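Spring Cleaning My Notes on the Hilia Runs

Well, I finally did it. I sat down with a big mug of tea and the notebook I've been scribbling in since March, and I went through every single page. Some of it I couldn't read (my handwriting after dinner is a crime), but most of it was good stuff, and a few of you have been asking how the small-data experiment went, so I'm going to try to get it all down before I forget what half my abbreviations mean.

For anyone new, Hilia is the policy I've been training on and off all year. It takes the wrist camera view plus the joint positions and it spits out the next little chunk of arm motion. The usual recipe in our corner of the world is to collect a mountain of demonstrations, all teleoperated, and let the network sort it out. Our mountain was 2,000 demos. I drove a lot of those myself and my thumbs would like a word with whoever thought that was a good plan!

So the question I got stuck on was a simple one. How many of those demos are doing anything? I had a hunch that a lot of them were near copies. Same reach, same angle, same boring pause before closing the fingers. I wanted to throw most of them out and see if Hilia even noticed.

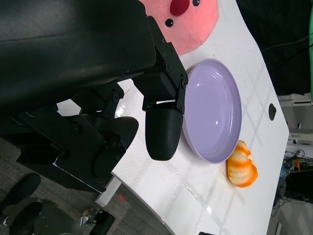 The first try was pure laziness, I'll admit it. I picked 200 demos at random, trained overnight on Hamura (that's our one decent GPU box, and yes, it sounds like a hair dryer), and ran it the next morning. It was bad. Not funny bad, just sad bad. The arm would drift toward the dish, get close, and then hang there like it had walked into a room and forgotten why. I watched it do that for most of a morning and then went and had a sandwich.

The second try is the one I'm excited about. Instead of picking at random, I ran every demo through the camera encoder, took the features from the last couple of seconds before the fingers closed, and clustered those. Then I kept 200 demos spread as evenly as I could across the clusters. My reasoning was that the approach is where things go wrong. Getting the arm over to the general area is easy, and I had way more examples of that than anybody needs. What I didn't have was many odd approaches, the ones where the wrist comes in tilted or the thing you want is sitting right up against something else. Those were maybe a tiny corner of the big set, and random picking missed nearly all of them.

Same network, same number of training steps, same noisy box overnight. And it worked so much better! I ran 97 trials with the picked set and the hovering thing almost went away. It still happened when the glare on the tabletop was strong, and I have a whole page of grumpy notes on that, with underlining. But when it missed, it mostly backed off and came in again, and the random version just never did that for me.

One thing I got wrong along the way (I might as well own up). At first I clustered on the whole demo and not only the end of it, and what I got was a lovely sorting of the demos by where the arm started. Very tidy, completely useless. It cost me a week. If you try this at home, look inside your clusters before you train on them. Just open a few clips from each one and see if you can tell what they share. I skipped that step because I was in a hurry, and you can guess how much time I saved.

I also tried fruit in the last batch, which was a treat after so many trials with the same old things. Oranges are harder than I expected. They want to roll, and once the peel starts coming off, the color changes from patch to patch and the encoder seems less sure of itself. I want more demos like that, and I want them on purpose this time.
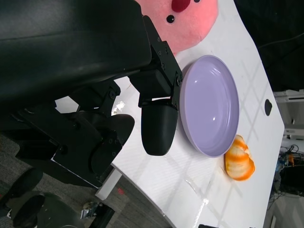 What's next on the bench

I'd like to know how low I can go. I did one quick run with 47 demos, picked the same way, and it was shaky, but it was not hopeless. I only had time for a few tries with it so please don't quote me on that! I also want to swap in the Avimmont encoder, which is smaller and would let me do the clustering on my laptop while I'm on the couch.

The clustering script needs a good scrubbing before I let anyone see it. Right now it has a folder path from my old computer typed into it in three different spots. Once that's fixed I'll put it up here with a short how-to, and if you've tried something similar on your own arm, leave me a comment and tell me which part of the demo you clustered on.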